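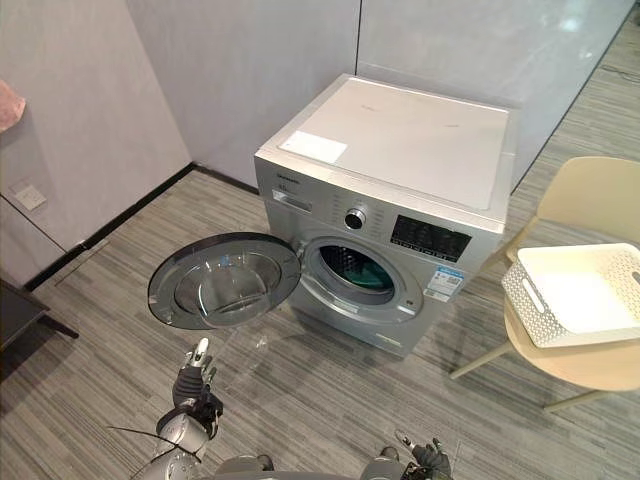
The silver machine, with the basket on its chair.

Home Laundry Small rooms About
Search this blog...

So I've become a person with opinions about washing machines! We'd been hauling everything down to the launderette on Lostbridge Road for 7 months (two bags, one hill) and I was forever leaving socks in the drum. I still do, mind you. Before I shut the door now I run a hand round the inside of the rubber seal, and that's where the small stuff hides.

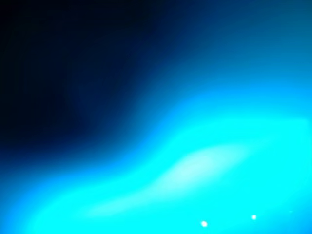

The other thing is the basket. Mine used to live on the floor and my back hated me for it, so now it goes on a chair right next to the machine and everything gets lifted straight across. I do most things at 38 degrees because the dial at my sister's in Skarville had a funny setting and I got used to it – towels go hotter, obviously.

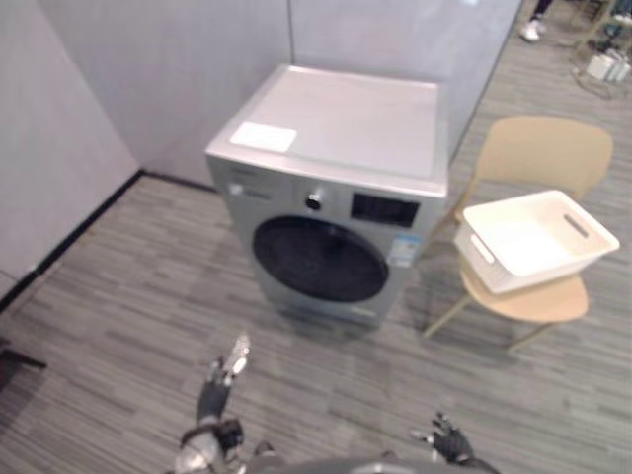
Sanne Jacobs: Chair trick works with a stool too. Do you leave the door open between washes? Mine went musty last February.

Reply: Always, and the drawer as well!

2 comments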